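Toy and Small Goods Sorting: What Changed in June

The sorting tables at the Plarkberg exchange have a new routine, and anyone who drops off or picks up this summer will notice it. Since the middle of June we no longer sort donations by age group on arrival. Everything small goes into a gray metal bin first, mixed, and gets pulled out one piece at a time into whatever category it belongs to.

The old way had people deciding at the door whether a cup was a kitchen item or a play item, and the line backed up into the parking lot. We took in 1431 pieces last month, and 262 of them had been put in the wrong place at least once before they reached a shelf. Most were things that could go either way: bowls, cups, brushes, bath toys.

The categories are now these five, and the labels on the shelves match.

Soft toys
Hard toys
Bowls, cups and plates
Brushes and bathroom items
Everything else

Soft toys go to the laundry shelf before anything else happens to them. Please don't put a plush animal straight out on the floor, even if it looks clean. Hard plastic toys are wiped and checked for cracks. Bowls and cups are washed in the back sink and stacked by size, with lids kept in the Plurnitz tubs under the counter. Toothbrushes and anything shaped like one go to the brush tray and are never put out for families. We pass those to the bike repair table, where they are used on chains.

A typical bin holds a bit of each. One on the table had a blue plastic bowl, an orange cup, a yellow-green plush dolphin, a small green dinosaur and a brush with white and blue bristles, so four of the five shelves got something out of it.

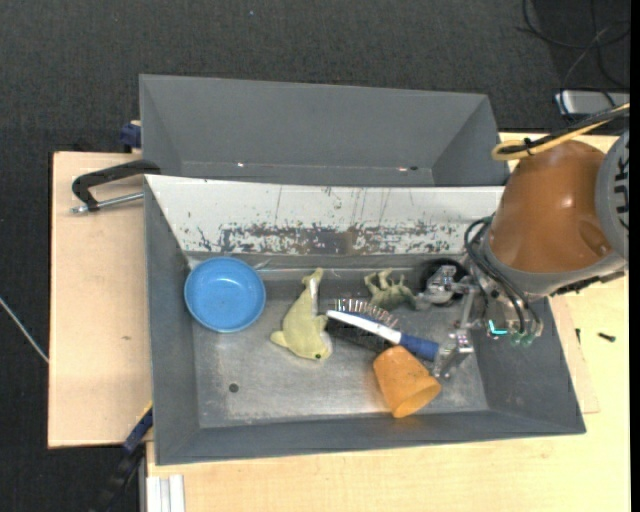 Julián Figueroa wrote in to ask why cups and bowls can't stay with the toys, as his kids use them for sand and water play more than for eating. He would also like to see a shelf of outdoor things, with the plastic dishes next to the buckets and shovels. We talked it over and the dishes will stay where they are for now, washed as if someone will eat from them. Families are welcome to take them for the sandbox. An outdoor shelf is a good idea and we will try one by the side door if we can find the space.

A few notes on the bins themselves. They are old and they look it. The rust stains don't wash off, and we have stopped trying. Line a bin with a clean sheet before putting soft toys in it for any length of time. The sheets are on the hook by the Agbenyega cabinet. Bins stay on the tables – please don't leave them on the floor, where people trip on them.

Batteries should come out before a toy is donated. If you can't get the cover off, put a piece of tape on the toy and we'll do it.

We are still short of small boxes with lids. Shoe boxes are fine. Bindurance has let us have shelving from their old stockroom, and it will go along the north wall once it has been bolted down. Until then, please use the side door for strollers.

The updated shelf list was posted on 05/07/2018. Copies are at the front desk.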